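**Plerkelis opens remote-control training cell for lab bench tasks**

Plerkelis has put a teleoperated training cell into service for liquid handling with colored test solutions. An operator drives the robot arm through each task from a separate station, and the joint positions, gripper state and camera streams are logged together. The recordings are used to train a control policy that later attempts the same task without the operator.

The cell consists of a white table inside a light-colored enclosure. Labware is kept to ordinary bench items, with tubes held in a clear plastic rack. 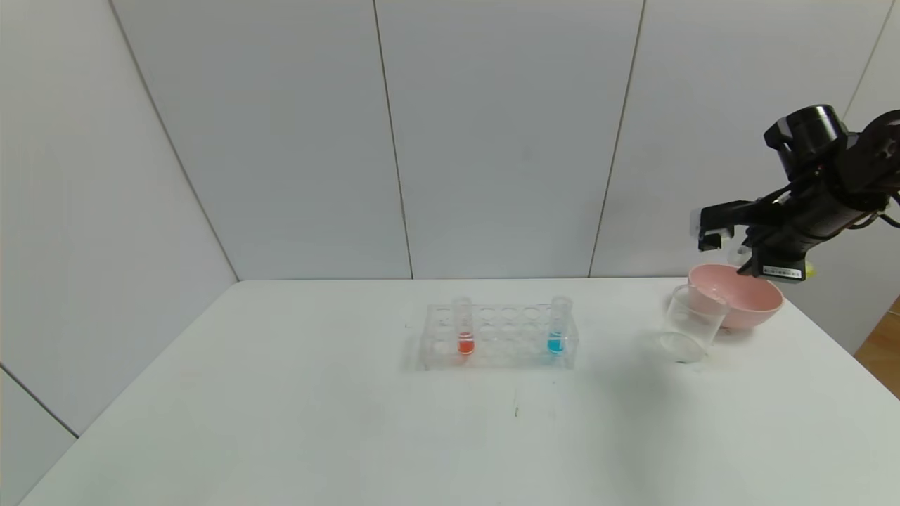

*The gripper over the pink bowl, with the tube rack and beaker on the table.*

Zorica Kadrić, who leads the project, said the first task set covers tube pickup, transfer and return to the rack. Each task is broken into short segments, and an operator repeats a segment until 34 usable recordings are on file. A recording is rejected if the arm pauses for more than seven seconds or if the operator changes grip strategy partway through.

"A pause in the data teaches the arm to pause," Kadrić said. "We would sooner throw out the run."

Transparent labware is the main technical difficulty. Depth sensors return poor readings on clear plastic and glass, so the policy relies on color video from a head-height camera and a second camera at the wrist. Dyed liquids give the operators a visible reference for fill level and tilt.

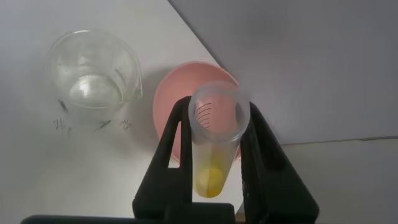 Operators are trained for 20 hours before their recordings are accepted. Janaína Holanda, who runs the training, said most of that time goes to wrist rotation. New operators tend to move the arm and rotate the wrist in separate steps, and the policy copies the habit. They are now asked to combine the two motions from the first session.

The remote station was supplied by Belletti. It uses a small leader arm that the operator moves by hand, with the full-size arm following. Force feedback is limited to the gripper axis. Ingvar Bisgaard, controls engineer at Plerkelis, said feedback on the remaining joints was tested and dropped after it added delay to the control loop.

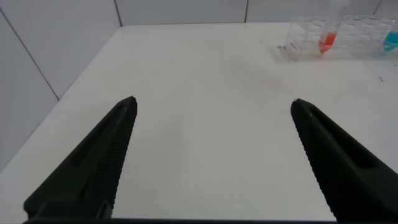 *2 min read*

The target for the first data set is 4,000 recordings. Object positions are changed between runs so that the policy does not learn a fixed path across the table. Runs also start from different arm poses, including some with the gripper open and well short of the rack.

Evaluation of the first policy is planned for May. Haruto Nagano will oversee the tests, which will score grasp, transfer and release separately. Spill volume will be measured by weight.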